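Subject: Re: Memory cell at Skincombe, gripper drifting again
Date: October 24, 2023

> We re-zeroed the wrist on Monday's shift and got 300 cycles without
> a miss. I reckon the Ollel calibration routine is good enough now
> and we can drop the manual check over the slots.

I'm not convinced. We heard the same in July, and by cycle 517 the fingers were catching the slot latches. A fresh zero will always look good for 300.
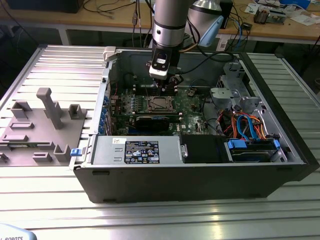 What I'd like to know is whether anybody re-seated the fixture plate before running the routine. If the plate has crept, the routine just learns the wrong position very neatly. Please check the bolts first, then the camera mount, then re-zero. Log all three.

Until I see 1725 clean cycles on one zero, the manual check stays, every 7 trays. Ranilden can grumble about the labour if they like.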